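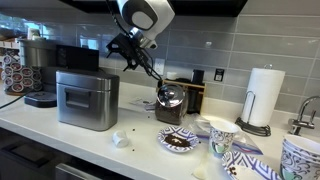 My coffee corner, a year in: the pod carousel, the steel bin and the bean jar

I have been meaning to write this one up since June, when a neighbor came by for a cup, looked along my counter and asked me which of these things I would buy again. It took me most of an hour to answer her, so I figured the answer might be worth putting down where other people can find it. I drink a lot of coffee, my husband drinks even more, and we have moved our little setup around the kitchen so many times that I have opinions about every inch of it.

A word on how I review things. I buy them myself, I use them until the shine has worn off a little, and then I write. I don't have a lab or a thermometer on a string. I have a white counter that shows every crumb, and I think that is a pretty good test for anything to do with coffee.

The Keurig and its neighbors

We keep the Keurig at the end of the counter, and I like it there because whoever gets up first can make a cup and stay out of the way of breakfast. It's the kind with a small color screen to the right of the brew head, and when it isn't busy it will show you mountains and clouds. I laughed at that when we brought it home. Now I would miss it! The drip tray has a metal grate on top, and I rinse it at the sink every evening while the dishwasher is being loaded. It's a big machine, though, and if your counter is short you should measure before you fall in love.

Next to it stands the pod carousel, on a round wooden base. Ours came from a shop called Gridley and it's the cheapest thing in this review. The pods stack up in columns with the lids facing out, so you can tell at a glance what you're running low on, and the whole thing turns with one finger. My only complaint is that the last pod in each column can be a bit stubborn, and you need to give it a little wiggle.

The other piece I'd put in the "small but useful" pile is the light wooden caddy against the tile. I bought it for bottles and jars that used to wander all over the place, and it keeps them back by the wall where sleeves and elbows don't reach.

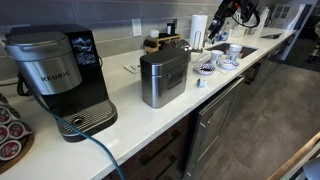
The stainless steel bin

I went back and forth on this one for weeks. It's a Flikis, brushed steel with a recessed handle on the front and a lid that tilts up toward the back, and it costs more than I thought I would ever pay for a box. I had a plastic tub before, and the plastic tub was fine, except that it smelled of old grounds by the end of the week no matter how I scrubbed.

The steel wipes down beautifully. The lid stays up when you open it, so you have both hands free, and that matters when you're carrying a plate of grounds across the kitchen and trying not to sneeze. Fingerprints are the price you pay – the sides are shiny enough to reflect the light, and they show every thumb in the house. I go over ours with a damp cloth and then a dry one, and it looks new for a day or so. Check the height under your upper cabinets too, because the lid needs room to swing.
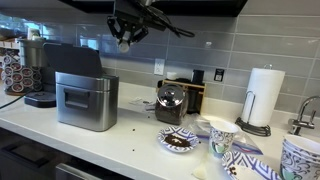

The glass jar for beans

I saved my favorite for last. The jar is clear glass with a shiny domed lid and a little knob on top, made by Prarnora, and I paid 20 dollars for it. I know what the serious coffee people will say about clear glass and daylight, and they're probably right. Mine goes through a batch of dark roast so quickly that I've never tasted a difference, and I do love seeing the beans.

The mouth is wide enough for a scoop, and for my hand when it comes time to wash it. The lid simply lifts off, so don't pick the jar up by the knob. A stray bean or two always escapes when I fill it. I've made my peace with that.

If you grind ahead, tip the grounds out on a small plate first and have a look at them before you brew. My friend Cristóvão Pacheco taught me that, and I've caught more than one bad grind setting that way (too coarse, nearly every time).

Would I buy them again?

The jar and the carousel, yes, tomorrow. The bin, yes, but I'd wait for a sale. The Keurig I'd have to think about, mostly for the space it takes, though my husband has read this over my shoulder and says there is nothing to think about.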